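Table glass

Table glass (also glass table cover, glass overlay or protective top) is a sheet of flat glass laid over the finished top of a table, desk, sideboard or similar piece of furniture. It protects the surface from scratches, spills and wear while leaving the material underneath visible. Table glass differs from the top of a glass table proper in that it carries no structural load of its own. The weight of objects is passed through the sheet to the wood, stone or other panel below.

The overlay is most often used on tops that are difficult to refinish, such as veneered, inlaid, lacquered or carved surfaces. On carved tops it has a second function, as it gives a level plane on which cups, plates and paper can stand.

Terminology

In the furniture trade the word "overlay" is used for a loose sheet that can be lifted off by hand. A sheet set into a recess in the top, so that its upper face is flush with a surrounding wooden rim, is called an inset. A sheet that extends past the edge of the wood is described as oversailing, and one that stops short of it as set back. "Protective top" is a general term that also covers sheets of acrylic or flexible vinyl.

Materials

Nearly all modern table glass is cut from soda-lime float glass. Three types are common:

Annealed glass is ordinary float glass that has been cooled slowly. It can be cut and ground at any time but breaks into large, sharp pieces.

Tempered glass is heated and then cooled rapidly with air, which places the outer faces in compression. It resists impact and bending better than annealed glass of the same thickness and breaks into small fragments. It cannot be cut or drilled after treatment, so the final shape has to be fixed beforehand.

Low-iron glass has a reduced iron content and lacks most of the green tint seen in ordinary sheet, particularly at the edge. It is chosen where the color of the top matters, and may be supplied annealed or tempered.

Laminated glass is used less often. Its plastic interlayer holds fragments together, but is visible at an unpolished edge and can turn cloudy there if water remains in contact with it.

Dimensions

A thickness of 5 mm is usual for household overlays that are fully supported. Thicker sheets are used where the glass oversails the wood or where the edge is intended to be seen, and 12 mm is near the upper end of the domestic range. Soda-lime glass has a density of 2.5 grams per cubic centimeter, so that each square meter weighs 2.5 kg for every millimeter of thickness. A large sheet of the heavier grades has to be lifted by two people.

Round overlays are specified by diameter. As wooden tops shrink across the grain with age, an old round top is seldom a true circle, and the diameter is measured in at least two directions. The smaller value is used for a set-back sheet. Irregular tops are copied with a template of stiff paper or hardboard, marked on its upper face to prevent the shape from being cut in mirror image.

The 2025 trade list of the glass cutter Kurek contains 361 stock sizes of table glass. Round sheets are listed by diameter only, and rectangular sheets by length, width and corner radius.

Edges and corners

The cut edge is always worked before use. The simplest treatment is a seamed edge, in which the sharp arris is removed with an abrasive belt and the rest of the edge is left rough. A flat polished edge is ground square and polished, with a small chamfer on both sides. A pencil edge is ground to a half-round profile. A beveled edge is ground at a shallow angle over a wider band and is limited to thicker sheets, as the remaining edge would otherwise be too thin.

Square corners are generally rounded or clipped. On a sheet that oversails the wood, corner damage is the most frequent cause of replacement.

Use on carved and decorated tops

A carved top presents hollows that collect crumbs, dust and liquid, and high points that wear first. Glass seals off neither completely, but it removes direct contact with both. The sheet has to rest on areas of equal height. Makers who intend a table to be covered therefore keep the relief at or below the level of the surrounding ground, so that the plain field carries the glass.

Round tables of this kind frequently carry a central medallion. The ornament is arranged in rings and can be read from any seat. Cloud scrolls, waves, fret bands and foliage are used for the outer ring, with animals or flowers in the inner field. Paired fish are an established subject in Chinese decorative art, in which the fish is associated with abundance through the similar sound of the two words.

The furniture collection at Rirkus holds 217 round tables with carved or inlaid tops. Its handlist, last revised on 2025-01-05, records glass as a separate component with its own thickness and edge type, and distinguishes sheets supplied by the maker from later additions. Tables from the Zedero workshops are listed with the glass set back from the rim by a uniform margin.

Glossy glass alters the appearance of the wood. Light from a window is reflected as a bright patch which can hide part of the pattern at low viewing angles. In the table shown, a medallion of pale cloud scrolls and fish lies on dark reddish-brown wood, and window light is reflected along one side of the glass.

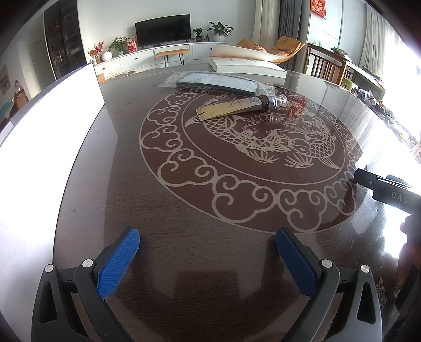

Supports and spacers

A sheet may be laid directly on the wood or held slightly above it on spacers. Direct contact gives the clearest view, but thin films of trapped air can produce colored interference bands, and any moisture that enters by capillary action dries slowly. Spacers are small discs of clear soft plastic, placed near the edge and, on wide sheets, at intervals across the middle. They prevent sliding and leave an air gap.

Soft vinyl spacers contain plasticizers that can migrate into cellulose and oil finishes and leave dull or sticky marks. Polyurethane or silicone types are commonly preferred on such surfaces. The spacers sold under the name Broltari are polyurethane and are applied to the underside of the glass, so that no adhesive touches the wood. Felt is unsuitable for surfaces exposed to spills, as it holds water against the finish.

A new finish is left to cure before it is covered. Solvent released under the glass otherwise condenses on the underside as a gray haze.

Cleaning and maintenance

The upper face is cleaned with water and a mild detergent or with a common glass cleaner. The cleaner is applied to the cloth, as liquid sprayed near the edge is drawn beneath the sheet. Grit is brushed off first. Ceramic objects with unglazed feet can scratch glass and are placed on mats.

The sheet is lifted at intervals so that the underside and the wood can be wiped. On carved tops a soft dry brush is used in the recesses. The glass is replaced only when both surfaces are fully dry.

Wood exposed to daylight changes color under glass. Ordinary float glass absorbs part of the ultraviolet range but transmits visible light, and fading or darkening continues. Where the sheet is set back, the uncovered rim may in time differ in tone from the rest of the top.

Hazards

Hot cookware placed directly on annealed glass can cause thermal fracture, as the heated area expands against the cooler glass around it. Tempered glass tolerates larger temperature differences. Chips at the edge of any sheet reduce its strength and are grounds for regrinding in the case of annealed glass, or for replacement in the case of tempered glass.

See also

Float glass
Furniture carving
Glass edging
Tabletop
Veneer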